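Edge detector follows the stripes instead of the hem on striped shirts
Tulta community help > Perception > Grasp planning
Posted 2025-03-31
Tags: wrist camera, cloth, edge fitting, grasp pose

fennimore_k

I'm working on a shirt folding task with Tulta and I'm stuck on the grasp proposal step. The arm has a wrist camera. The plan is simple enough: move over the cloth, find the nearest outer edge, fit a line to it, put the grasp point on the line and turn the gripper so the fingers straddle it.

With plain shirts this works well. With striped ones it goes wrong in two ways. Either the fitted line lands on a stripe well inside the cloth, or it lands on the tape we use to mark out the work area. I'm using the stock edge node (gradient, then line voting, then the longest line wins). I raised the gradient threshold and that got rid of most of the stripes, but then the tape won nearly every time. 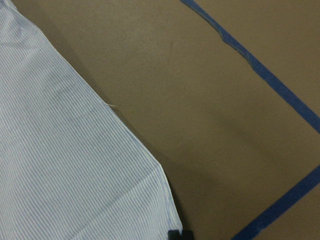

The shirt that gives me most trouble has fine pale blue and white stripes, and the tape is a much stronger blue. The surface is a flat brown. I've tried blurring the image first, which helps with the stripes, but the fitted edge then shifts by enough that one finger comes down on top of the hem and pushes it along.

My questions are whether there is a setting in the edge node I've missed, and whether I should be masking the cloth first. I would like to avoid training anything if I can. I have 16 recorded runs I can replay, so testing a change is cheap.

Blair Semple

Mask first. The edge node has no idea what cloth is, it only sees gradients, and stripes and tape both give it plenty. No threshold will sort that out for every shirt.

You don't need a trained model with a background as even as that. Do this in order:

Convert to Lab. Model the brown from a few patches you know are bare, and mark everything far from it as "not background". That gives you cloth, tape, and whatever part of the gripper is in view.

Remove the tape by saturation. Pale blue stripes and strong blue tape are close in hue, so a hue filter will eat your shirt. Saturation keeps them well apart. Check it with your lights turned down as well, as the gap gets smaller.

Remove the gripper with a fixed mask. The camera is on the wrist, so the fingers only move in the image when they open or close. I keep 4 masks for different openings and pick by the reported width.

Close small holes, keep the largest region, and take its outline. Stripes are now inside the region and can't vote.

Fit the line to the outline with RANSAC over a short window, not over the whole side. A shirt edge often bends, and if you fit one line through the bend the angle will be wrong at both ends. 1,000 iterations is more than enough and takes very little time on an outline. A short window also stops the fit being pulled by a loose thread sticking out from the edge, but open the mask by a few pixels anyway.

Watch out for the shadow beside the cloth. It is darker brown, so if you compare on lightness it gets counted as shirt and your edge moves outwards. Weight L down and let the a and b channels do most of the work. We had this wrong on the Dalgleish cell from November onwards and kept blaming the hand-eye calibration.

For the blur problem: use the blurred image to choose which edge, then refine on the sharp one by searching a narrow band at right angles to the line.

orla_picks

I just swapped the blue tape for brown and the problem went away. The stripes were still a bit of a nuisance.

tm_vasey

Agree with masking, but I would drop the tape by position if you can. The tape is fixed to the surface and you know the camera pose from the arm, so you can project the work area outline into the image and ignore a strip either side of it. The Zutari plugin does this if you give it the corner coordinates. It fails if the shirt lies over the tape, because you lose that bit of cloth too, so in that case go back to saturation.

Also log the angle of the fitted line against the main stripe direction. When the two agree to within a degree or so, treat the grasp as suspect and take a second view from slightly further up. It won't always be wrong, a shirt edge can run along the stripes, but most of our bad ones were in that group. Out of 3,363 proposals in our replay set it was by far the most useful single check.

fennimore_k

Thanks all. Masking in Lab with the saturation step is working on the replays. The shadow was catching me too, so L is now weighted at a quarter. I haven't done the refinement on the sharp image yet. Blair, do your gripper masks need redoing when you change the fingertips?

Blair Semple

Yes, every time. Close the gripper over a plain sheet, capture, threshold, then repeat at each width. There is a script for it in the Colterska tools folder called make_finger_masks.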